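# Bag sealing with the Delier arm: tips after one month of use

I rent the Delier arm since November, for closing the bags of dried fruit and tea which I sell from my kitchen.

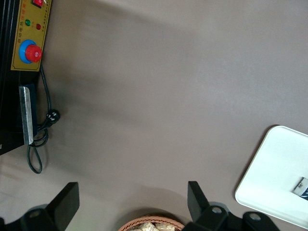

The service costs 975 per month, and for this you get the arm, the setup visit and help by telephone. Sebastian Stoica made the setup at my place in 2 hours. Here are the things I wish to have known before.

**Table first.** The arm learns where things are on your table. If you move the sealer by the width of a hand, it must learn again. I put small marks of tape at the corners of my machine.

**Keep the cord away.** A loose cord in the working area is the most frequent reason for a stop. Lay it behind the sealer and fix it with a clip.

**Dry bags only.** Wipe the upper part of each bag inside before it goes to the seal. Tea dust makes a weak seam, also when a person does the work.

**Small lots.** I prepare 4 bags at one time. With more, they slide over each other and the gripper takes two together.

**Stay near the stop button.** Heat is heat. I do not leave the kitchen while the sealer is switched on, and my daughter knows which button to press.

What I like less: the arm is slow with thin paper bags, and the manual is translated poorly. Rima Matar from the service answered my questions well, but only until 4 in the afternoon. My neighbor took the offer from Tivach for 988 and is content with it, although the visit there is paid extra.

I will keep mine until the spring orders are done.

Hannelore Thiele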